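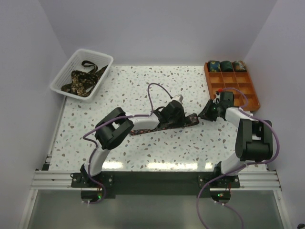
Necktie task, two-arm booth. Basket far left, tray far right, three ties in the far row.

Notebook, March 17, 2021
Entry by I-hsuan Tang

Task as agreed with Wedon: take neckties out of a basket, roll each one, put the roll in a tray compartment, one tie per compartment. No ironing, no sorting by colour. The tray is the wooden one, three across and four deep. Filling starts in the far row so that the arms do not have to reach over finished rolls.

Why ties. Ernitz has been folding towels since September and gets a usable stack most times. The Cheung group does socks. Both are wide or short and forgive a bad grip. A tie is long and narrow, has two ends of different width, and is slippery on one face. It also has to keep its shape after it is let go. A towel that is folded badly stays folded. A tie that is rolled badly opens up again before the gripper has cleared it. I wanted a chore that a person does without looking and that the present arms might fail at for a clear reason.

Sequence in use:
1. Left arm picks from the basket.
2. Left arm lays the tie across the middle of the table, long side roughly parallel to the near edge.
3. Right arm takes the right-hand end and starts the roll.
4. Left arm holds the middle down, keeping light tension.
5. Right arm rolls towards the left, left arm gives way in steps.
6. Right arm lifts the roll and puts it in the tray.

Step 1 is better than I expected. The heap is a tangle, and I had set aside a good part of the month for it. Closing on whatever is highest and lifting slowly gets one tie more often than two. When it gets two, the second usually slides off on the way over the rim. The wide rim helps here. The slotted sides do not: a fingertip went into a slot twice and dragged the basket along the table. I have moved the approach so that it comes straight down into the heap, no sweeping in from the side.

Step 2 needs no comment, apart from twists. If the tie lands with a half turn in it, everything after that is wasted. The check for a half turn is done on the visible lining, and it misses ties whose lining is close in colour to the face. For now a person looks and says yes or no. This goes in the log as a human step and must be counted as one when we report to Wedon. I do not want the video going round without that line next to it.

Step 3 is where most of the time goes. The first fold-over has to be tight, and the fingers are thick compared with what they are trying to tuck. A person makes the first turn by pinching between thumb and finger and twisting. The gripper cannot twist on so small a radius. What it does is fold the end back on itself, press, release, move up and fold again. The result is flat for the first two turns and only becomes round afterwards. It holds, on the heavier silk. On the thin ones it springs open on release.

Step 5, tension. Too much from the left arm and the roll is pulled out from the middle into a cone. Too little and the tie wanders sideways. I lowered the holding force on the left from the towel setting and the cones mostly went away. Wandering is still there, worst on ties with a strong taper, since the roll follows the longer edge. Starting from the narrow end is supposed to be right and is what the shop does. We see no difference yet, but the sample is small and the order of picking was not controlled.

Step 6 is reliable once the roll exists. The compartment walls do the work of holding it shut, so a poor roll that survives the lift counts as a success at the end. I am not sure that it should. A shop assistant would take it out and do it again.

Count to date: 743 attempts, all operators, all ties. 161 of these ended with a roll in the tray and no human touch from basket to tray, leaving aside the yes or no for twists. The rest are not all failures of rolling. Many were stopped by the person at the controls for reasons that are hard to read from the log (“bad”, “hm”, “again”). Please write a proper reason. One word is enough if it names the step.

Arm by arm: the cable on the right swings wide at the elbow when the forearm folds back. It has not caught on anything. It does pull slightly at the wrist near the end of the reach to the far row, and I can see it in the force reading as a slow rise which the controller takes for contact. Left side has the same cable in a tall loop above the gripper and shows less of this. Try more slack on the right before touching the threshold.

Lighting: the table top is glossy and gives back the lamps along the near edge. Harmless while the work is in the middle. If a tie end falls there the edge finder loses it. Brikura have offered a matt sheet. I would sooner turn the lamps, as a sheet changes the friction and then all the force values need doing again – and the terrazzo pattern has not caused any trouble by itself.

On the general question, which Wedon will ask. Can the machine do this chore in a shop now? No. It can do each part of it, and it can do all the parts in a row some of the time, with a person next to it. The person could roll the ties in less time than it takes to watch. The useful result so far is a list of which parts are hard, and picking from a heap is lower on that list than I would have put it. The first turn of the roll is at the top. I would look at narrower fingertips before more data, though the plan says 1,764 attempts and we will make them in any case.

To do:
– narrower fingertips, print two pairs, one with a rubber face
– slack on right cable, repeat far-row placing without a tie
– next 200 attempts: fix the picking order, record which end is rolled first
– separate column for roll quality, judged before it goes in the tray
– ask Wedon whether the thin ties are really part of their stock
– reason codes, agreed with the other operators and stuck up by the controls

Arms parked, logs copied to the shared drive. The twist check is still switched to manual, so do not start an unattended run.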